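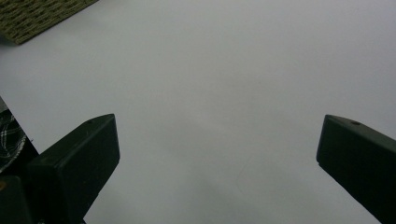 Según Vira, con 100 demostraciones por tarea sobra y repasar la mesa antes de cada tanda es perder media mañana. Queda anotado. La lista se pasa igual.

Lista de inspección previa: demostraciones con pinza de mano
Puesto 2, nave de Mansilla
Lunes, 12 de diciembre de 2022

1. Dedos de la pinza abiertos del todo antes de empezar.
Conforme. Falta ver si se repite igual en la toma 80, con el operario cansado.

2. Puntas sin rebabas ni restos de adhesivo.
Conforme al tacto. El manual de Bemik pide «inspección visual», sin decir a qué distancia ni con qué luz. Así aprueba cualquiera.

3. Superficie de trabajo despejada entre los dedos.
Conforme. Mesa gris clara, mate, lisa. Hay una marca muy tenue, raya o pliegue, que no impide trabajar. Que se apunte, por si luego alguien la toma por un daño nuevo.

4. Esterilla trenzada fuera de la zona de agarre.
Conforme con reservas. Queda a la izquierda, al fondo, y no hay nada escrito sobre cuánto puede acercarse. Pido una cinta en la mesa desde junio.

5. Telas y prendas apartadas de la pinza.
Pendiente. Hay tela de cuadros junto al dedo izquierdo. Al cerrar puede engancharse. Retirar o sujetar antes de grabar.

6. Iluminación.
Dudoso. La parte de la mesa más cercana a la pinza queda en sombra. Visia asegura que su programa lo compensa; no he visto la prueba y no firmo por un folleto.

7. Fuerza de cierre comprobada con probeta.
No realizado. La probeta sigue en el otro puesto.

8. Parada de emergencia del brazo que reproduce la tarea.
Conforme, probada dos veces. La del mando a distancia, una sola vez: repetir.

9. Registro de tomas.
No conforme. El contador marca 3.612 y las revisadas por una persona son 886. El resto figura como «válido» por defecto. Un gesto torpe que entra como bueno lo repetirá luego el brazo, con bastante más fuerza que una mano.

10. Descansos del operario.
Sin datos. La casilla lleva vacía desde que existe.

Resultado: no se autoriza la tanda hasta cerrar los puntos 5, 7 y 9. El 6 se puede discutir, con medidas delante.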